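# The Big White Cupboard: your questions answered

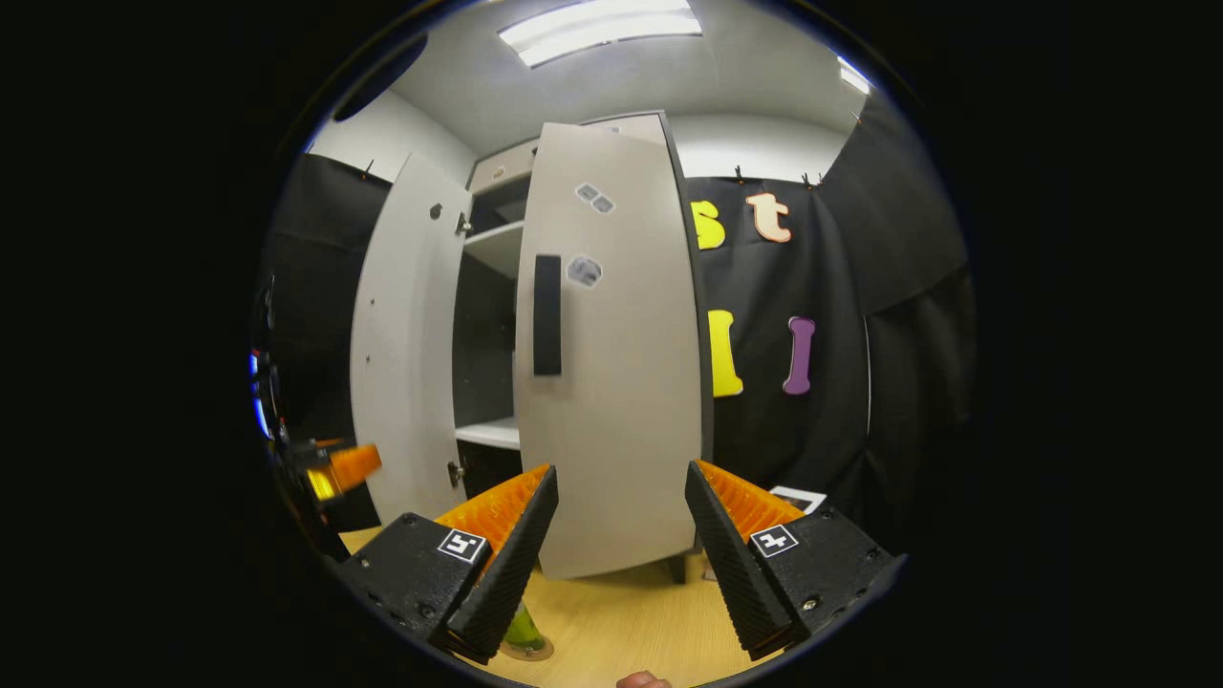

**CATEGORY: Storage and shelves**

Welcome to the cupboard page! We get more messages on this subject than on any other part of the Wenesham craft and play room, which delights us, as we could talk about shelves all afternoon. The cupboard is the tall white one with two doors, next to the black curtain with the foam letters on it. If you hire the room, help at a session or just like knowing where the glue is, read on.

### Who can use the cupboard?

Anybody who has booked the room. You don't need to ask first and you don't need to be one of the regular groups. Open both doors, have a look, use what you like from the shared boxes, and put it back when you've finished. We'd much prefer things got used up than sat there going hard in their tubs.

### Is it locked?

No. There used to be a padlock on the old cupboard and we spent half our lives hunting for the key, so when we changed over we left it off. Anything that really does need locking away (scissors with points, craft knives, the hot glue guns) lives in the office. Ring the bell by the hatch and ask for the sharps tin.

### What goes on which shelf?

We've changed this a few times, and the present arrangement is the best yet:

- **Upper shelf:** paint, PVA, varnish, anything that would be a disaster in small hands.
- **Lower shelf:** paper, card, felt squares, the foam letter tubs.
- **Floor of the cupboard:** heavy things only. Clay, the big roll of lining paper, the box of wooden blocks.

If you find something on the wrong shelf, please move it. You won't offend anyone.

### Can my group have its own shelf?

Sadly not, as there are more groups than shelves. What you can have is a box. Each regular group may keep 2 lidded boxes in the cupboard through the term, with the group's name written on the short end so that it can be read from the front. Please measure before you buy! We've seen some beautiful boxes that were a finger's width too deep, and then the doors won't close and everybody is sad.

### Which boxes fit best?

We're very fond of the Polwood flat-lid ones. They stack without sliding, the lids stay on when you pick them up by the rim, and you can write on the end with an ordinary marker and wipe it off again with a bit of hand gel. Shoeboxes are fine too, and free, though they do go soft if someone puts a damp sponge in them. Ask us how we know.

### Should I open one door or both?

Both, please, and all the way. With only one open you end up feeling about in the dark half, and that's how the glitter got knocked over in May. The doors need a fair bit of space to swing, so move any chairs out of the way first, and pop a grown-up near them if there are toddlers about. Small fingers love a hinge.

### One of the doors won't shut properly. What should I do?

Nine times out of ten something is poking out, usually a ruler or a paper roll. Check the front of each shelf before you push. If the door still isn't sitting right, leave it resting closed, don't force it, and tell us on 1377 from the phone in the corridor. A hinge screw takes a minute to tighten with the right screwdriver, and we have one. A bent hinge takes rather longer.

### Can I put my own sticker or label on the doors?

We'd love you to keep it to the boxes. Stickers come off the doors in shreds and leave a patch of gum that picks up every speck of dust in the building. If one has already gone on and you want to help, warm it with a hairdryer for a little while, lift a corner with a fingernail and peel slowly. A dab of cooking oil on kitchen paper shifts whatever is left, then warm soapy water to get rid of the oil.

### How do I clean the cupboard?

Warm water, a small squirt of washing-up liquid and a cloth that's been wrung out well. Wipe downwards from the top, do the insides of the doors as well as the outsides, and go over it all with a dry tea towel. White doors show every thumbprint, but they also come up beautifully, and there's something very cheering about it when they do! Please don't use scouring pads or cream cleaner, as they leave dull patches that never quite go.

We empty it completely and do a proper clean at the end of each term. It takes 4 of us a morning, with a long break for tea, and you're very welcome to join in.

### May I put things on top of it?

Please don't. It looks like handy extra space, and we've been tempted ourselves, but it's a tall cupboard and anything up there has to be fetched down by someone on tiptoe. If your things don't fit inside, talk to us and we'll find room in the corridor store.

### I love the letters on the curtain! Can we use them?

Yes, do! They're foam, they're light, and children can't resist them. You can rearrange the ones that are up or add more from the tubs on the lower shelf. Word families work well, and so do first letters of names. One group did a whole story hour using only letters from the curtain, with everyone shouting out animals, and we could hear it from the car park.

A few things that help:

- Loops of low-tack tape hold best on the fabric. Press and count to 12.
- Take letters off by the middle, as the thin ones (l, t, i) can tear if pulled from one end.
- Back in the tub by colour, or by alphabet if you've got a keen helper. We really don't mind which.

### Can we take the curtain down?

It's only clipped along the top edge, so it can come down, but check with us first. Several groups use it as a backdrop for puppets and songs, and it's a bit of a job to get it hanging evenly again. If you only want the wall behind it for an hour, it's usually enough to draw one side back and peg it.

### It's a bit gloomy at the back of the shelves. Any tips?

Put all the ceiling lights on before you open up, as that makes more difference than you'd think. Beyond that, pale boxes and big writing are a great help. One of our knitting groups lined their box lids with white paper so they could see dark wool against it, and we thought that was so clever that we've copied it for the button tins.

### What mustn't go in the cupboard?

Food of any sort, even sealed, even biscuits for next time. Wet paintings, which stick to everything (use the drying rack). Batteries loose in a box. Anything borrowed that you'd be upset to lose. And living creatures, please. The stick insects were charming but we'd like a bit of warning.

### I've left something behind. How long do you keep it?

Until the end of term. Things without a name on go into the basket by the hatch, and after that they join the shared boxes or go along to the swap shelf at Heywood. If you recognise your pinking shears in somebody's hand, just say so, they'll be lovely about it.

### We've got craft bits to give away. Do you want them?

Almost certainly! At the moment we're short of:

- buttons, any size
- plain card, white or coloured
- clean jam jars with lids
- wool in balls that haven't been attacked by a cat
- spare foam letters, especially vowels

We can't take opened paint or anything electrical. Bring donations to the hatch and leave the sorting to us, as some of us look forward to it all week.

### Who looks after all this?

The room and its cupboard are run by Skudosar, a small play and craft group, and the rota changes each month. If you've got a question that isn't answered here, leave a note in the red folder at the hatch or ring 1377 from the corridor. New questions get added to this page whenever we have a quiet half hour. The next one we've promised to write is about the drying rack and why it squeaks.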